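What people do with a wobbly table: my second-year project report

August 2026

I picked furniture because I'd spent a whole winter eating off a table that rocked, and I wanted to know why people put up with things like that. My plan was to ask how households in Cluvberg choose a table, how long they keep it and what finally makes them get rid of it. I had a budget of £19 (mostly spent on printing and bus fares) and a limit of 1,000 words for the written answers, which I blew through almost at once!

I put a short questionnaire up at the Prosport leisure centre and another on the noticeboard at Plenent, the second-hand furniture shop by the station. The Prosport one did badly. I think people coming out of a swimming lesson with wet hair don't much want to talk about dining tables. The Plenent one was lovely, though - people wrote all over the back of the sheet, and one person drew me a diagram of a folding leg.

The first thing that came through was how much people care about the top and how little they think about the legs. Nearly every answer mentioned the colour of the wood, or the grain, or a mark left by a hot mug. Hardly anyone mentioned joints or screws until something had gone wrong with them.

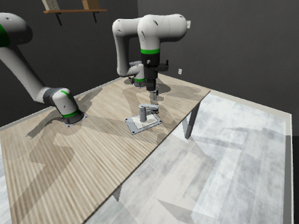 Figure 1. A long wooden table against dark grey walls.

Length was the other surprise. I'd assumed people in small flats would want small tables, but plenty of them wanted a long one, because it ends up being the desk, the ironing board and the place where the post lives. A few had given up a sofa to fit it in (I couldn't do that, but I admire it).

I then took the bus out to Shemweta to look round the repair workshop there. They let me have a go at sanding out a ring mark, and I learned to go with the grain, slowly, and to stop well before I wanted to. My first try left a pale dip that you can feel with your thumb. Sorry, Shemweta.
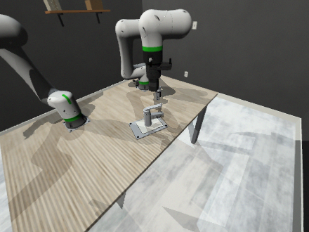

Figure 2. Light tabletop with darker brown grain, strongest in the foreground.

If I did this again I'd change 2 things. I'd drop the leisure centre, and I'd ask people what they paid, which I was too shy to do. I'd also like to go back in September when the students move in and Plenent gets busy - my guess is that the answers would be a lot less fussy about mug rings.

My own table still rocks. There's a folded bus ticket under one leg.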